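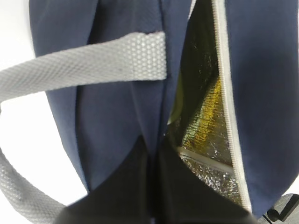

Does an insulated lunch bag keep food cold by itself?
It slows the warming and that is all, so put an ice pack in it or expect a lukewarm yogurt.

Vivutard Insulated Lunch Bag, navy

We took our time before adding this one to the shop. Soft coolers are an easy thing to oversell, and the sheet that came with the Vivutard did its share of that: "arctic performance," "all-day freshness," and a number of hours we have left out because it didn't say how warm the room was or how full the bag. Foil lining is foil lining. It helps. A bag like this is meant for a packed lunch and an ice pack between breakfast and noon, and we would not trust it with raw chicken on a long drive.

What you get
Navy fabric outside with a matte weave, silver foil lining inside, zipper opening, and a light gray webbing handle stitched to the bag. The zipper tape is pale, so it will show sauce before anything else does. If that bothers you, the Corura has dark tape and costs more.

Handle
Webbing is comfortable enough in the hand. The maker claims the stitching was tested through 2,000 lifts – with what weight inside, we asked, and we are still waiting to hear. Until then we suggest lunch, a drink and an ice pack, and leaving the canned goods in the grocery bag.

Lining
It wrinkles. All of these foil linings do once the bag has been folded, and wrinkles alone are no reason to send it back. A split along a crease is a different matter, and we will replace the bag for that. Crumbs collect in the creases, so shake it out before you wipe it.

Cleaning
Damp cloth, a little dish soap, leave it open overnight. The tag says "machine washable" on early stock and "wipe clean only" on the later batch. Go with the second one.

How it compares
The Brophy is a hard box and keeps its shape under a pile of books, but it takes up the same space empty as full. The Elport is cheaper and closes with a hook-and-loop strip, and we have never liked a cold bag without a zipper. The Vivutard sits between them. It squashes down when empty and it will also let your sandwich get squashed – use a box inside if you care about the bread.

Ordering
Item 79. Limit of 3 per customer while the first 500 last; more are due in September, though we were told that about the last delivery too. Ice packs are not included, whatever the old listing said.

Page last checked 19/08/2019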